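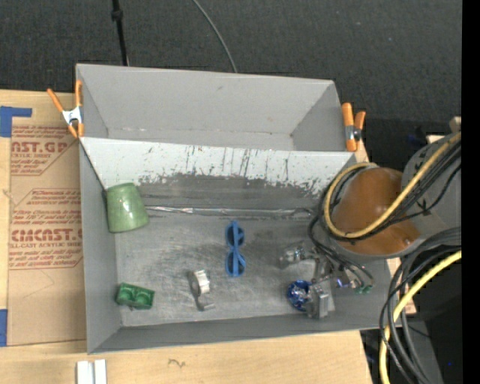
Bin Picking Demonstration Cell – Visitor Information and Equipment

Pirngate Handling Systems
Products > Demonstration equipment > Bin picking cell

The bin picking cell is the unit we run for visitors at our Hurdale workshop. It is a working test cell with a single arm, a gripper and a two-compartment bin, set up on a bench at a height where people can stand close to the barrier and see into the bin. Visitors who are thinking of buying a cell can watch it work, bring their own parts and leave with the pick log from their session.

The same arm and gripper are offered for sale or for monthly rental as the Wellstead package. Details are further down this page.

What the demonstration covers

A standard session lasts 90 minutes. The first part is mixed picking from the front compartment of the bin. We load it with small items that have little in common: a cup, a pair of sunglasses, a small block, a roll, something round and shiny. The arm works among them and moves items across the divider. The set changes from session to session and we do not sort it beforehand.

The second part is for visitors' own parts. Please bring between five and 20 pieces. They can be all the same or all different. Oily parts are fine if you bag them. We cannot take glass, live batteries or anything with an open blade.

The last part is questions at the bench. Olaia Cordero runs most sessions and wrote the current pick routine, so ask her about software, cycle times and how the cell decides which item to go for. Iker Calvo looks after the mechanical side and can talk about fingers, cabling and wear.

The next open day is in June, from 10 a.m. to 4 p.m., with the cell running all day except for a stop at noon. No booking is needed for the open day. Private sessions do need to be booked.

The bin

The bin is gray and divided lengthwise. The front compartment is the larger one and is where most of the picking is done. The rear compartment is narrower. A sloping panel separates the two.

The panel and the floor get scratched with use, and the panel has worn patches along its upper part. We leave the bin in service in this condition. Customers often ask what a bin looks like after real use, and a worn surface is also a fairer test for the vision software than a clean one. A scratched surface gives uneven reflections, and clear or shiny items are harder to separate from it.

Spring clamps on the sides of the bin are part of the demonstration setup. They let us change the bin over in a few minutes when a visitor wants to try a different one. On a production cell the bin sits in a fixed locating frame, which is quoted separately.

If you plan to use your own bin, send us the inside dimensions before your visit. Steep walls and deep corners matter more than overall size. Items that come to rest against a wall or in a corner take longer to pick, and we would like to check reach before you make the trip.

The gripper

The gripper has metal fingers and is mounted directly on the arm. It handles rigid and semi-rigid items well. Thin flat items lying against the floor are the weak point, and we will show you those too if you ask.

Finger sets can be swapped at the bench with a hex key. Iker keeps several sets on hand and can usually fit a different one during a private session.

Cabling

Power and signal cables run outside the arm on this unit, with a loop left free near the gripper. It is not the tidiest arrangement, but it means a cable can be replaced without taking a cover off – useful on a cell that gets reconfigured as often as this one. The Wellstead package can be ordered with the same external routing or with a fitted cable sleeve.

Results from the Hurdale cell

Last season the cell logged 1,163 pick attempts in front of visitors. These were mixed items, including parts that people brought with them and that we had not seen before. Of those attempts, 684 were on visitors' own parts.

We do not quote a single success rate. It depends too much on the parts, and a figure from our bench will not tell you much about yours. The log from your own session is the better guide. It lists each attempt, the time taken and whether the item was placed, dropped or missed.

Wellstead package

Included: arm, gripper with one finger set, controller, two-compartment bin, pick software with a 12-month license, two days of setup on your site.

Not included: bench, guarding, locating frame, extra finger sets.

Lead time: 9 weeks from order.

Rental: three-month minimum. Rental units come from the same stock and may show light wear.

Training: one day at Hurdale for up to four people, or on site for an added charge.

Customers who order after a private session have the session fee of $400 taken off the invoice.

Getting here

The workshop is in the Ene building, second door on the left after the loading dock. Parking is in the rear lot. Closed-toe shoes are required in the workshop. Safety glasses are provided, and prescription wearers can ask for the larger pair. The demonstration area is step-free from the rear entrance.

Photos are allowed at the bench. Please ask before filming other visitors' parts.

To book a private session, use the contact form and choose "Bin picking cell" from the list. Tell us what the parts are, how many people are coming and whether you will bring a bin. Olaia or Iker will reply with available times.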